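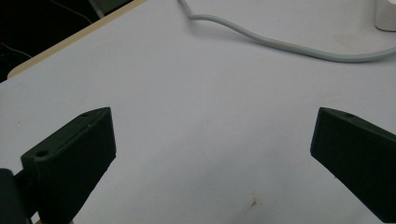 Why does a table need wiping?

A table top gets used for many jobs in one day. People eat at it, draw on it, lean on it and put bags down on it. Each of these leaves something behind. The pale table top in the picture has a small brownish-orange smudge on it, a faint greyish smudge further back and one tiny darker speck. A light grey cable runs across the surface too.

This page explains what marks are, why some are harder to remove than others, and how to clean a table properly.

What is a mark?

A mark is a thin layer of one material resting on another, or soaked into it. There are two main kinds.

A surface mark sits on top. Dust, crumbs, pencil and most fingerprints are surface marks. They can be lifted off with a cloth.

A stain has gone into the material. Tea, beetroot juice and some inks can do this if the table top has very small holes in it. These holes are called pores. A material with many pores is described as porous. Bare wood is porous. Glass is not.

You cannot always tell which kind of mark you have by looking. A brown patch might be dried sauce, rust or paint. The simplest test is to wipe it with a damp cloth. If the colour moves to the cloth, at least part of it was a surface mark.

Why do marks show more on a pale table?

We see a mark when its colour is different from the colour next to it. This difference is called contrast. A brown smudge on a pale table has high contrast, so it is easy to see. The same smudge on a dark brown table has low contrast, and you might miss it.

A pale table does not collect more dirt than a dark one. The dirt is only easier to find. For this reason many kitchens and classrooms have pale work surfaces.

A faint grey smudge on a pale surface is harder to spot. Try bending down until your eyes are nearly level with the table and looking towards a window. Light bounces off a clean, smooth surface evenly. Where there is grease or dust, it scatters in different directions, and the patch looks dull.

How does water help?

Water is a solvent. This means that other materials, such as sugar and salt, can break up and spread out in it. A sticky patch of dried squash is mostly sugar, so water removes it well.

Grease does not mix with water. Butter on a table will only smear if you wipe it with water alone. Washing-up liquid contains tiny particles called molecules, and each has two different ends. One end holds on to water and the other holds on to grease. When you wipe, the grease breaks into very small drops and is carried off in the water.

Some dried marks need time. Lay the damp cloth over the mark and wait 2 minutes before you wipe. The water soaks in and softens the mark.

How to wipe a table

Ask an adult before you start, and read all the steps first.

1. Clear the table. Put books, cups and pens somewhere else.

2. If a cable is lying across the table, ask an adult to unplug it and move it. Never use a wet cloth near a plug or a socket.

3. Brush crumbs into your hand or a dustpan. Wet crumbs turn to paste and are slower to pick up.

4. Wet a cloth, add a drop of washing-up liquid and wring the cloth out until it stops dripping.

5. Start at the far side. Wipe in straight lines from left to right, and let each line overlap the last one slightly.

6. Go back to any mark that is left and rub it in small circles. Do not use a knife or a scouring pad – both can scratch, and dirt collects in scratches.

7. Rinse the cloth in clean water and wipe again to remove the soap.

8. Dry the table with a second cloth. Water left to dry by itself can leave pale rings, made of minerals that were in the tap water.

Things to find out

Put one drop of water on a saucer and one on a piece of cardboard. Look at them after 9 minutes. Which material is porous?

Rub a little butter on two old plates. Wipe one with plain water and the other with water and washing-up liquid. Feel both with a fingertip and write down the difference.

Words on this page

Contrast – how different two colours or shades are.
Porous – full of very small holes.
Solvent – a liquid that other materials can dissolve in.
Molecule – a very small particle of a material.

Text by Sugeng Setiawan. Last checked 11 December 2021.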